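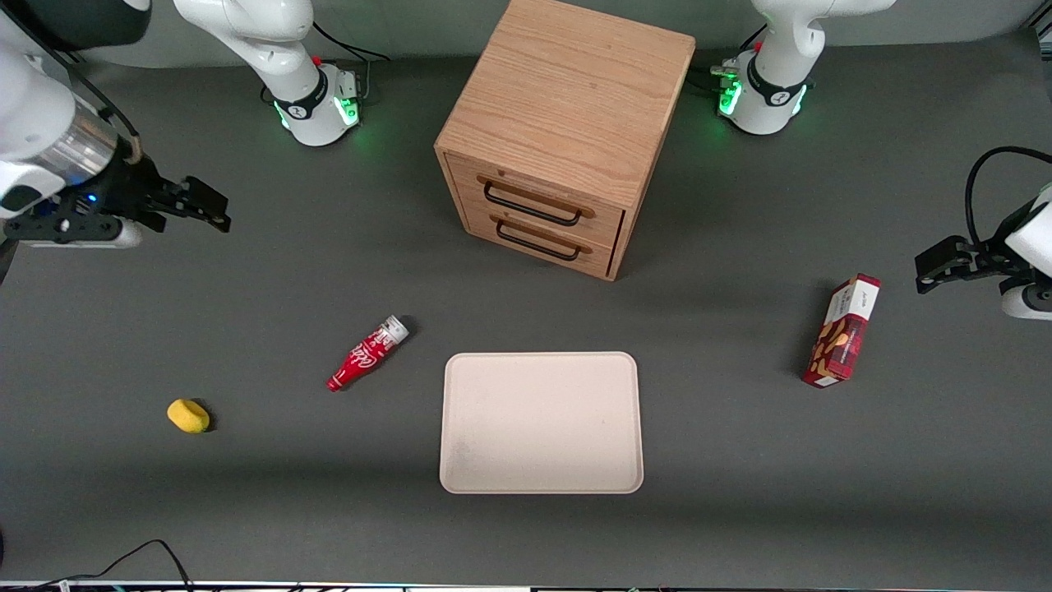

White robot arms, left and right, over the dark gray table.

My window regulator broke in February, with the glass all the way down. I was at the toll booth on the way home, I had paid, I pressed the switch, and there was a sound like somebody biting a dry noodle. After that the motor was still running but the glass did not come. I drove the rest of the way with my hood up and my left ear very cold.

The car is my Brulla, the station wagon, which older readers of this blog know already from the story of the exhaust. It is not a car that people turn their heads for. The seats are the color of weak tea and the tailgate must be closed with two hands. But I like how it drives, and I like that I can still understand most of it when I open something. So I decided to do the window myself.

First I asked for a price, to know what I was saving. The garage on Preston Street told me 450 dollars, parts and work together, and they could take the car in eight days. The man was polite and I think the price was correct for them. They have rent to pay. But eight days with a plastic bag for a window was too long for me, and I also had the feeling that a door is a good place to learn. If you make a mistake with the brakes, it is serious. If you make a mistake with a door, you have a bad door.

I ordered the regulator from Arancibia, who have mostly used parts but also some new ones from a smaller maker. The choice was between a complete unit with the motor and only the rails with the cable. My motor was fine, I had heard it working, so I took only the rails. I would say now that this was the right choice for the wallet and the wrong one for the fingers. To move the old motor over you must take out three small screws, and mine had been sitting there for as long as the car exists. One of them came out in the normal way. The second needed heat. The third I had to drill, very slowly, with my tongue between my teeth.

The door panel itself is not difficult. There is one screw behind the pull handle, under a little cover that looks like it is a part of the handle. There is one behind the door opener, and then there are the clips around the bottom and both sides. I used a plastic trim tool from Ziletti and it left no marks. Before that I tried with a kitchen spatula wrapped in tape, and there is now a small dent near the speaker which I will see every day until I sell the car.

Behind the panel is a sheet of plastic glued with black, sticky butyl. Please do not cut this sheet, even if many videos show it. It keeps the water on the outer side of the door. I pulled it off from the front edge backward, a few inches at a time, and I could press it back on the same glue afterward. My hands were black for two days. Dish soap does nothing. Cooking oil works, and then the dish soap.

Now the glass. You have to hold it up while the regulator is loose, and for this everybody writes "use painter's tape." I used painter's tape. At nine in the evening, when I had both arms in the door up to the elbow, the tape let go and the glass slid down slowly on my wrist. It did not break, and neither did I. I cleaned the top of the glass with alcohol, put new tape over the door frame from outside to inside, four strips this time, and it held until I was finished. The lesson is that old glass has a film of wax on it and tape does not like wax.

The old cable had come apart exactly at the plastic guide at the top of the rail. The guide was broken in two, and the cable had jumped off and cut itself on the edge. So a very small piece of plastic was the reason for everything. I kept it in a jar. 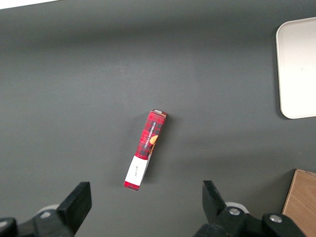
Can you replace only the plastic guide and keep the old rails?
It depends on the cable. If the cable is still whole and has no loose wires, a new guide is enough, and you can find them sold alone. If the cable has started to fray, replace the rails and cable together, or you will open the same door again in a few months.

Samira Saliba wrote to me after my first short note about this, and she asked if the window must be "taught" again after the work. On my car, yes. The window has one-touch up and down, and after the battery was disconnected it forgot where the top is. You hold the switch up until the glass is closed, keep holding it a few seconds more, and then do the same going down. I had to do it twice. The first time I let go too early.

One more thing about the alignment. The two bolts that hold the glass to the carrier sit in long holes, so the glass can tilt a little forward or backward. I tightened them with the window low, closed it, and heard wind at highway speed from the rear corner. The next evening I opened everything again, loosened the bolts, closed the window by hand so that it sat evenly in the rubber, and tightened it there. Now it is quiet – or as quiet as this car ever was.

In the end I paid 257 dollars, and I must admit that this includes the trim tool, a set of drill bits, new clips and a headlamp that I wanted anyway. The work took me two evenings. The passenger side has begun to make a small click when it goes down, and I have stopped using it until the weather is warmer.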